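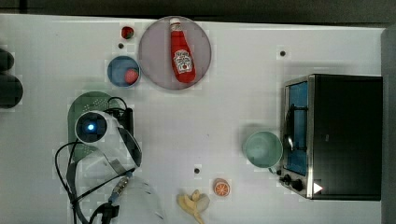 Ketchup on a plate, little blue bowl to the left.

Quick one, on lunch break. Wildcard is gone. Played it Sunday night after three straight bad weeks in our office fantasy league and I feel better already.

Where things stand: 38 in the league this season, I'm 6th from bottom. Adeel Warraich is top, has been since week two, will not stop posting his bench points. Huệ Ông is second and she barely checks her team. Annoying.

So what changed. Sold both expensive forwards. Yes both. One was hurt, the other keeps getting pulled on the hour, and I was paying captain money for two points a week. Put the cash into midfield – five guys who all start, two of them on penalties. Cheap keeper, cheap backup keeper, done. Defense is the worry. I've got three from the same back line and they go away to a good team this weekend, so that could be a zero across the board. Faisal Mohmand says spread them out. Faisal has also had the same back four since opening day, so.

Captain: still not sure. Leaning home fixture, always do. Last time I got cute with it I lost to Rukhsana Rizvi by one point, in the cup, and I still hear about it.

Goal is top half by March. I finished last season on 2,737 somehow wich is my best ever, so it can be done. Need a green arrow first tho.

Deadline is Friday night this week, not Saturday – Shahzad Hashmi, I'm looking at you. Set your team. More after the weekend if it goes ok.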